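Folding by proxy
At Prandgate, people spend their working hours showing a machine how to handle laundry

2022-11-08
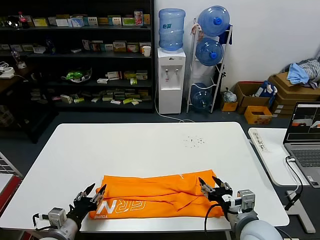

Irina Bucur had never controlled a robot before September. She had worked in a dry cleaner's, and that was the experience Semow wanted when it took her on. Her job is to fold clothes through a pair of robot arms, over and over, while a computer records every movement she makes.

She sits with a controller in each hand. When she moves her left hand, the left arm follows. Squeezing a trigger closes the gripper on that side. There is a slight delay, and she says the first week was mostly spent learning to wait for it.

"You go to grab the sleeve and you've already moved on in your head," she says. "The arm hasn't. So you slow down."

One complete fold, from start to finish, is called a demonstration. Semow asks each operator for 40 a day. The company wants 300 of every type of garment before it trains the software, which then tries to repeat the task with no one at the controls.

Shirts are the hardest, according to Corina Matei, who runs the training work. A box keeps its shape when it is picked up. Cloth does not, and two attempts at the same fold can look quite different to the cameras.

"We used to throw away the messy ones," Matei says. "Then we found the robot had no idea what to do when it missed a corner. It had never seen anybody miss."

Operators are now told to carry on after a slip and put it right. Those recordings are kept and marked separately.

The team has tried guiding the arms by hand as well, with the operator standing at the table and pushing the joints into place. It suits simple jobs such as closing a lid. For folding, Bucur found it tiring, and her own arms kept blocking the cameras.

In the last round of tests the software was given 100 attempts at a long-sleeved top. Matei would not give the score, but said collars were still a problem. The next round will use the same top and a new set of recordings.

Bucur has seven more garments on her list. Towels come first.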